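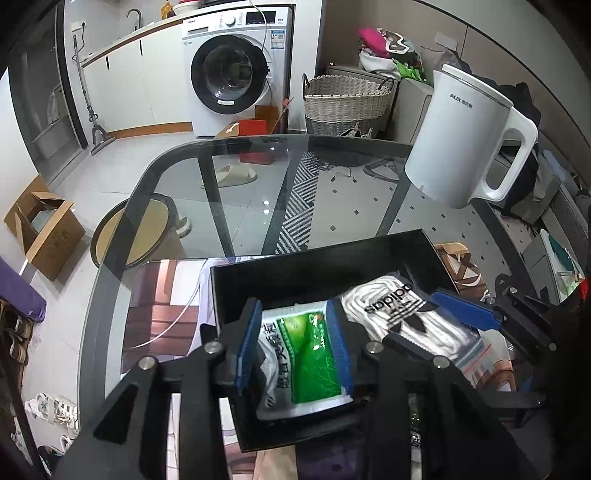 Glass coffee table keeps turning into the catch-all. What do you do with yours?

wultance_31
Posted February 3, 2023
Our apartment is one room plus a kitchen counter, and the glass table in the middle collects everything. Right now it has the kettle, a heap of dark clothes, a snack packet and a black tray that was supposed to solve the problem. The tray has a bag with Adidas stuff in it. The washer is against the back wall, a few steps away, and the clothes still stop at the table. How do you keep a table like this clear?

Merano
Move the kettle first. You have a counter with a sink, so that's where it goes. A kettle on a table brings cups, then tea, then snacks.

tehrani_home
I don't agree with that. If you drink tea where you sit, the kettle belongs where you sit. Ours has been on the table for 6 years. I would start with the clothes – they take the most space and they have nothing to do with a table.

Merano
Glass and a full kettle, though. I wouldn't.

tehrani_home
Tempered glass is fine with it. Put a cork mat under it if you're worried.

wundex
The tray is good but pick one use for it. Mine is snacks and nothing else. Once clothing goes in, it's a second laundry pile with edges. Small packets go in standing up so you can read them, big bags go in a cabinet.

wultance_31
I like the snack tray idea. The kettle stays for now, the outlet by the sink is taken.

lowshelf5
Nobody mentioned under the table. With glass you see all of it. I can see a sandal and a cushion down there, and it makes the top look messier than it is. Shoes by the door, cushion on the rug or on a chair.

wundex
The cushion is fine on the floor, people sit on those.

lowshelf5
Fine, but the sandal goes.

wultance_31
Sandal is gone. Clothes are sorted – half went in the washer, the rest in a drawer. Still looking for a hamper that fits next to the machine, if anyone has a narrow one they like.

Merano
Measure the door swing before you buy. I had to return mine.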